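1/ OK so a few of you asked how Rurnon went from a tape label in Flastcombe to a label with its own publishing arm. I've bought nearly everything they've put out, so let me have a go. Thread!

2/ The first release was a split cassette, 87 copies, hand-stamped, and the B side is mastered so quiet you have to crank it (then the next tape in the deck blows your ears off). I own number 12 and no, you can't have it.

3/ They only did tapes for the first 3 years. Then Indemley sent them a demo and everything got bigger. If you've never heard Indemley, start with the second EP – two drummers, one very sad organ, and choruses you'll be humming at the grocery store for a week. 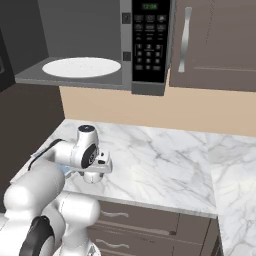 Kitchen, with the green clock lit up.

4/ That EP got a vinyl run of 301. I love that extra one. It's printed on the back of the sleeve and everything!

5/ Now the part people skip, publishing. When you write a song there's the recording and there's the song itself, and those are two separate piles of money. Small labels mostly deal with the first pile and leave the second one to the writers, who are usually busy driving a van.

6/ Rurnon started helping their bands register songs the same year as the Indemley vinyl. Boring paperwork, forms on forms. But then one song got picked up for a TV ad and the band saw a real check from it, and after that every act on the roster wanted in.
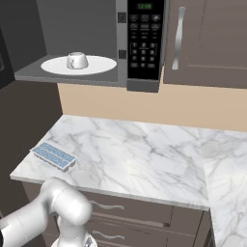
7/ Tkachenko is the studio most of them record at now. You can hear it, too – that roomy snare is on all the newer records. I go back and forth on it. The old stuff sounded like a closet and I kind of miss the closet.

8/ Last October they put out the label sampler, which is still the easiest way in. Skip track four, sorry to track four. The Indemley live cut at the end is worth the whole price.

9/ Next up is a reissue of that first split, supposedly remastered. Please fix the B side. Please. I'll post when the preorder goes up, and if anyone has a spare copy of the tour seven inch, my messages are open.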